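Red carpet night at home: my tips for an awards-show watch party and the clothes that go with it

Every year when the big film awards come around I turn my living room into the front row, and every year I learn something new about hairspray on curtains, sequins in the vacuum and how long a cream cheese dip can sit out. I've been doing these parties long enough to have a system (well, a drawer full of notes), so I'm finally typing it all up. Grab a coffee, it's a long one! 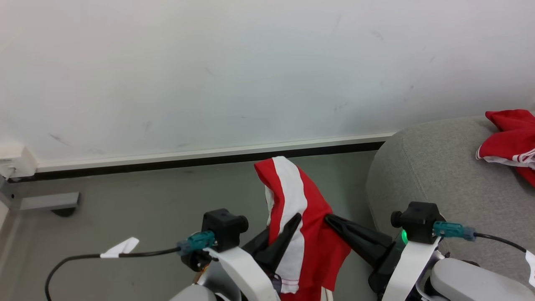

Getting the dress-up clothes ready

We always dress up. Some people come in full gowns copied from whatever was on the premiere photos that month, some come in a thrifted blazer with a brooch, and I love them equally. But dress-up clothes spend most of their lives squashed in a closet, so I pull mine out a full week ahead.

Satin is the one that gets me every time. I turn the dress inside out, put the iron on its lowest setting and lay a clean cotton pillowcase between the two. If you press satin from the right side you may get those shiny iron marks, and I have never once got one out. For anything with beads I skip the iron and hang it in the bathroom while I shower, door shut, not touching the wet wall. Give it a good while to dry before you zip it into a bag.

Bold colors need a dye test before they go anywhere near a sink. Dab a damp white cloth on an inside seam and look at the cloth. If there's color on it, that piece gets washed by itself in cold water or goes to the cleaners. I learned this on a wine-colored wrap that turned my good slip a very strange pink.

Makeup on collars

Foundation is mostly an oil problem. Scrape off what you can with a spoon, work in a drop of plain dish soap with your finger, leave it while you do something else, and rinse from the back of the fabric. Lipstick gets the same treatment, but blot it first and don't rub – rubbing just drives it in. Keep anything stained out of the dryer until you've looked at it in daylight.

If you have to pull a dress on over a finished face, drape a thin scarf over your head first. It looks ridiculous and it works beautifully.

The sparkle problem

Glitter and loose sequins will be in your rug until summer unless you plan for them. I put an old flat sheet over the rug where people take their photos, then fold it in on itself at the end of the night and shake it out outside. A lint roller picks up most of what's left on the couch. For the corners I wrap masking tape around my hand, sticky side out, and pat.

A carpet of your own

I used to buy those paper runners and they ripped before the second guest got through the door. Now I use a length of cheap red felt from the fabric store, held down with double-sided carpet tape along both edges and across each end. Please do tape the ends, heels catch on them! Test your tape on a hidden bit of floor too, as some of them lift the finish. Afterward I roll the felt around a cardboard tube so it doesn't crease.

Snacks you can eat in a gown

Nothing drippy, nothing that needs a knife. My regulars are:

Cheese straws, made the day before and crisped up in a hot oven for a few minutes
Cucumber rounds with cream cheese and dill (salt the cucumber and pat it dry or they go soggy)
Popcorn in paper cones, one cone each so there's less on the floor
Little chocolate cups with a raspberry on top

Cold dips get 2 hours on the table and then they're done. I set out half and keep the other half in the fridge, then swap bowls somewhere around Best Supporting Actor. I only pour white grape juice and clear fizz, too, and my couch has thanked me for it.

Ballots

Print them early and put a pencil with each one. I did mine by hand the first year and ran out before the show even started. The winner gets a plastic trophy that I sprayed gold in the garage – two thin coats, with the door open and newspaper down. A thick coat stays tacky for days and takes everybody's fingerprints.

The morning after

Air everything before it goes back in the closet. I hang the clothes by an open window until lunch, check hems and underarms, and sew on any loose beads right then, while I still know where they came from. Knits get folded, gowns get a padded hanger and a cotton bag. Then I eat the leftover cheese straws for breakfast and look up all the dresses again.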